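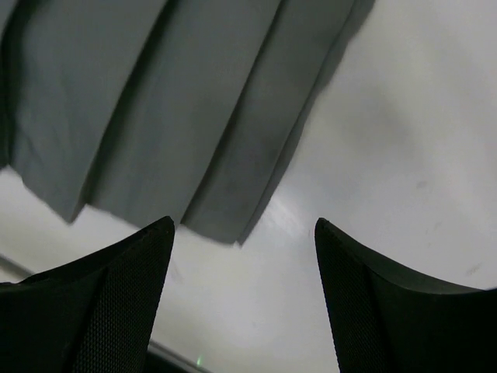
Re: Shelf wear on the Grukcombe woodland figures

Hello everyone,

I've been meaning to answer this for a while, and I see the thread has wandered off into paint codes in the meantime, so forgive me for dragging it back to where it began. I'm quoting the part I wanted to pick up on.

> I have the badger, the hedgehog and the two owls from the
> Grukcombe woodland set, all bought from a shop that was closing
> down. The badger has a dull, whitish look on the base, almost
> like dried soap, and the hedgehog has lost a fleck of paint from
> one ear. The boxes are gone except for the badger's. Should I
> clean them, leave them, or send them off to someone? And are
> they worth less now? I wasn't planning to sell but my daughter
> keeps asking.

First of all, congratulations! The badger is the hard one to find, and I looked for mine through two moves and a kitchen remodel before one showed up at an estate sale with a doily stuck to the bottom of it. So you're already ahead of most of us on this list.

The whitish look is something I've seen on 3 of my own pieces, and every one of them had been sitting on felt pads in a damp room. What worked for me was a soft makeup brush first, dry, to get the dust out of the carved parts, and then a barely damp cotton swab with plain water. Go slowly around the leaves on the base. The green on those is thin and it will come up on the swab if you lean on it — I learned that on a squirrel and I still feel bad about it. Please don't use furniture polish. It looks wonderful for a month and then it goes sticky and every bit of lint in the house finds its way there.

As for the hedgehog's ear, I would leave it be. I know it bothers you every time you walk past. I had a Brullen shepherdess with a chip on her hem, and I touched her up with craft paint one rainy afternoon, very pleased with myself, and then saw her by a window the next morning and could have cried. The color was fine but the shine was all wrong. If you really can't stand it, turn him a little toward the owls. He looks as if he's listening to them, and the ear is on the far side. 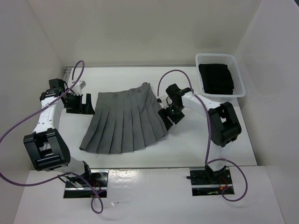
Shelf & Cabinet Collectors' Circle — Figurine Care and Repair Group

On what they're worth, I can only tell you what I've seen change hands between members. A badger with his box and the little folded card goes for a good bit more than one without, so do look inside the flaps, where the card likes to hide. A loose owl went for 30 dollars at our April swap table and the seller was happy. A small fleck on an ear would knock something off, but I've watched people pay full price for worse when it was the one they needed to finish the set.

Since you asked about sending them off, I've only ever done that once, with a Petrauskas music box figure whose arm had come away at the elbow. The repair was lovely and you'd have to know where to look. It did take four months, and the postage both ways with insurance came to nearly what I'd paid for her. For a broken arm, yes, I'd do it again. For a fleck of paint, no.

Somebody also asked further up about display cases, and whether the Pilitz ones are any good. I have one, the tall kind with three glass shelves. The glass is nice and heavy and the door closes properly, which my old one never did. The light at the top gets warmer than I like, though, so I keep it switched off except when company comes. Anything with wax on it goes on the bottom shelf in my house. I'd measure your owls before ordering, too, with their branch. Mine fit the middle shelf only if the big one stands at an angle.

Oh, and if the badger's box still has the foam in it, check whether the foam has started to crumble. The old yellow kind sticks to paint. I've swapped all of mine for acid-free tissue, and I keep the foam in a separate bag for the day I sell, as some buyers do like to have it.

Tell us how the cleaning goes, and do tell your daughter she has good taste. If she's after the badger already, you may want to start looking for a second one now.

Warm wishes from a very full china cabinet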